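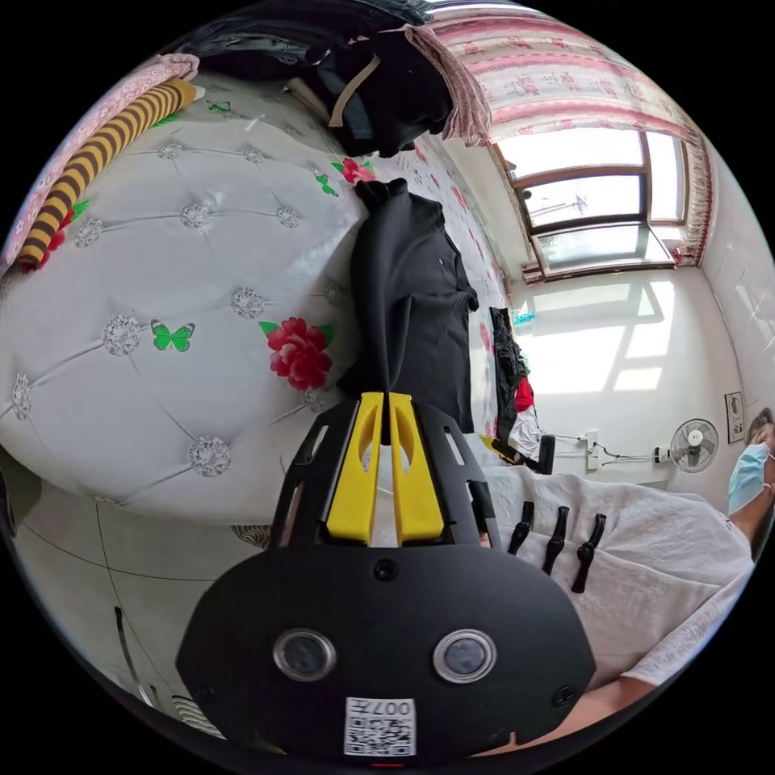

SET-UP GUIDES › BEDROOM

Home Guides Bedroom Laundry Contact

Part two: Putting the Drosley base together and making up the bed

7 min read

If you've come straight from part one, you should have all the bits of the Drosley on the floor in front of you and the cardboard out in the recycling. If you haven't done part one, go back and check your parts list first. I skipped it with my first base and ended up a side rail short on a Sunday night, sleeping on the mattress on the carpet like a uni student again.

I'm assuming you've got the same set-up as me: the Drosley queen base, a Hemwood slat kit and the Cuvach mattress that comes rolled up in a box. Other mattresses are fine, just skip step 6.

1. Lay the headboard face down on an old towel. Find the two long side rails and check that the grooved side of each one faces in. They look identical from the outside (whoever drew the leaflet clearly thought so too!) and you won't notice the mistake until the slats won't sit.

2. Push the bolts through by hand and do them up finger-tight. Leave the Allen key alone for now, I mean it. You want everything a bit wobbly at this stage so the foot end can shuffle into place.

3. Fit the foot end, stand the whole lot up, and shove it roughly where you want it to live. Now go around with the Allen key, one corner and then the one diagonally opposite, a bit at a time.

CAUTION: Don't drag the base once it's bolted. Lift it, with someone on the other end. The legs are held on with a single bracket each and they'll fold under if they catch on the edge of a rug.

4. Drop in the centre beam and its leg. The leg winds out from the bottom, and it wants to be just touching the floor, so wind it until it touches and then give it another half turn. On a wonky old floor like mine you might need to slip some felt under it.

5. Roll out the Hemwood slats from the headboard end. The curve goes up. Clip the first and the last one, then work your way in from both ends and even up the gaps as you go.

Note: the slat kit is rated to 260 kg spread across the whole bed, according to the sticker on mine. That's people plus mattress, so take the mattress off the total before you invite the kids and the dog up for a movie.

6. Put the boxed mattress on the slats before you cut the inner plastic. I can't stress this enough, it gets big quickly and then it's a two-person job with a lot of swearing. Cut along the seam with blunt scissors, peel the plastic out from underneath, open a window and go and have a cuppa.

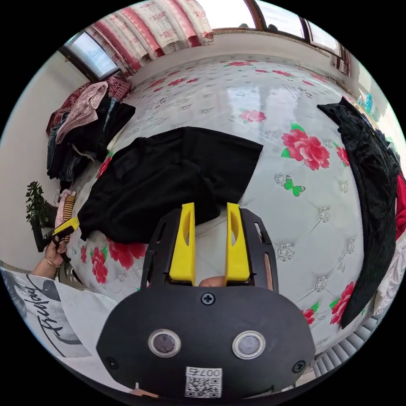

7. Once the mattress has puffed up, put the protector on, then the fitted sheet. Do opposite corners first. If the last corner keeps pinging off, you've probably got the sheet sideways, so turn it and have another go.

8. Spread the bedspread last. I use a Tatlı one from the markets and it's on the slippery side, so I tuck the foot end in well and leave the sides hanging. A non-slip mat between the spread and the sheet works too, though I find it bunches up.

CAUTION: Keep the hem clear of any floor heater. I like a decent gap and I move the heater to the far wall before bed.

9. Go around the bolts again after a week. Mine had loosened at the head end and needed a good quarter turn each. After that I check them every June when I swap over to the winter doona, and they've hardly moved.

If something's not right

Squeaks when you roll over: usually a slat clip. Lift the mattress on that side and press along the slats with your palm until you find the noisy one, then swap the clip for one of the spares.

Mattress slides towards the foot: the base isn't level. Check the centre leg first, then the rug.

Spare parts: a replacement side rail set me back $179 delivered, so please be nicer to yours than I was to mine.

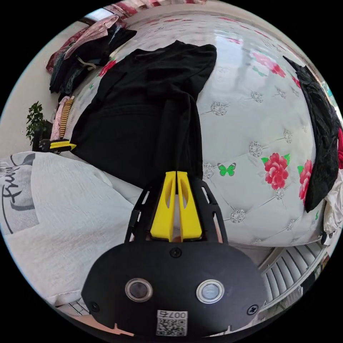

Can I put the mattress straight on the beam and skip the slats for a night or two?

Leave it on the floor until the slats are in. The beam only holds up the middle, so the edges will sag and you can put a permanent crease in the foam. Stand it against the wall during the day to let some air at the underside.

Part three covers the under-bed drawers. Have a Phillips screwdriver handy for those, the Allen key won't do it.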